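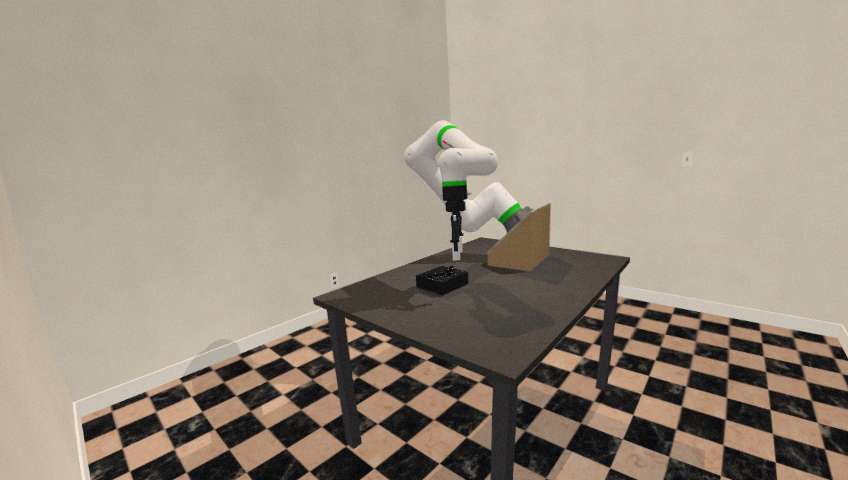 Print this page
E-mail this page to a friend

Dust, Crumbs and Sticky Knobs: Keeping the Small Stuff Around the House Clean

I have been putting off writing this one since May, mostly because every time I sat down to do it I noticed something on my own desk that needed wiping and wandered off to wipe it. So forgive me if it rambles a little. A good many of you wrote in after the page on kitchen drawers and asked what to do with all the fiddly things that don't go in the sink - remote controls, the radio on top of the fridge, the thermostat, the buttons on the stove, the kids' keyboard with half a cracker in it.

First of all, unplug it. If it runs on batteries, take them out and put them in a saucer where they won't roll off. I know you know this, and I know it too, and I still once sprayed cleaner straight onto a lamp that was turned on.

Always start dry. A soft paintbrush, the kind you'd use for trim, is the best dusting tool I own, and I keep one that has never seen paint in the drawer by the telephone. Brush from the top down and tip the thing a little so the dust falls out and doesn't just move to the other side. An old makeup brush is lovely for tight corners, and so is a baby's toothbrush if you can find one with good soft bristles.

Now for the sticky part. Dampen a cloth with plain warm water and one drop of dish soap, then wring it out until you think it's dry, and then wring it again. Wipe the buttons with the cloth pulled tight over one finger. For the seams I wrap a bit of the cloth around a toothpick. If something has been sticky for years (I'm thinking of the timer on my own stove, I'm sorry to say) you may need to lay the damp cloth on it for 3 minutes and come back after your coffee.

Narrow slots are their own kind of trouble. Dust goes down in there and packs itself into a felt, and a cloth only pushes it deeper. Use the dry brush and run it along the slot the long way, never across, and move any lever or handle to one end first so you can reach underneath it, then to the other end and do it again. Write down where everything was set before you start!

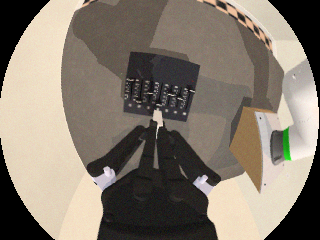

Brush lengthwise along the tracks, and leave the liquid cleaner in the cupboard.

Please don't use furniture polish on any of these things. It leaves a film, the film catches dust, and by the next week you are worse off than when you started. I'd also keep away from anything gritty, and from those scrubby sponges with the green backs, which will take the little printed numbers right off. My sewing machine has had no stitch lengths on it for ages on account of one enthusiastic afternoon.

Rubbing alcohol is fine on most metal and glass, but try it on the underside of plastic before you go at the front. Some plastics turn cloudy and they don't turn back.

The table underneath deserves a word as well. Pick things up to clean under them, don't slide them, because the grit that collects around the feet will scratch a finish like sandpaper. Little felt pads are cheap and you can buy a card of 100 at the hardware store and never have to think about it again (well, until they come unstuck, and then a dab of white glue sees to it).

For cloths, old T-shirts are hard to beat. Cut off the seams, wash them without fabric softener, and keep them folded in a shoebox apart from the kitchen rags. Mine says DRY on one end and DAMP on the other, and my family ignores both.

Next time I'll get to lampshades, pleated ones included, and I have a long letter here about candle wax on a wool rug that I mean to answer properly.

Print this page
E-mail this page to a friend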